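Skavoline Planning Software — Progress Report
Prepared for: MacAulay Fund
Prepared by: Torquil Leckie, Stornevville
11 Jun 2021

Work since March

The main job this period was replacing the old motion planner with the new one, which we call Illico. The switch is finished on the test arm. The old planner is still installed and can be turned back on with one setting, but we have not needed it since the second week.

We ran 2529 planned moves through Illico in simulation and on the arm. The target in the agreement was 2000. Of these, 18 ended in a planner timeout. Most of the timeouts came from the same kind of request: a wrist turn close to the joint limit with the gripper low and pointing away from the base. A fix is in review. It tries the turn in the other direction before giving up.

Perception

The wrist camera now feeds the obstacle map directly. Before this we built the map by hand from measurements of the room, and it went out of date whenever a chair was moved.
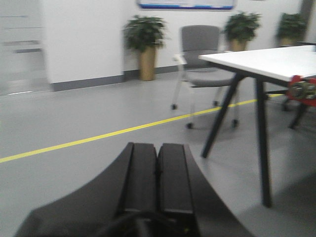
Figure 1. Wrist camera view with the gripper empty.

The gripper fills the lower centre of every image, so its shape has to be masked out before the map is updated. The mask works well for the fingers. It is less reliable for the cable at the base, which shifts as the wrist turns and sometimes shows up in the map as an obstacle. Thin table legs are the other weak spot. When an image is blurred by motion the legs can drop out altogether, and for now we skip any image that fails a sharpness check. That slows the map down during fast moves.

Tooling

Logs from the planner and the camera now share one clock. A failed move can be replayed on a laptop, with the images lined up to the joint positions. We keep logs for 60 days and then delete them unless someone has tagged them.

Behind schedule

The grasp planner has not been started. It was due to begin this period — the camera calibration took longer than we allowed for, and the same two people do both jobs. We ask to move that milestone to the next period, with no change to the budget.

Next period

Merge the timeout fix and rerun the wrist turn cases.
Replace the fixed cable mask with one that follows the wrist angle.
Begin the grasp planner.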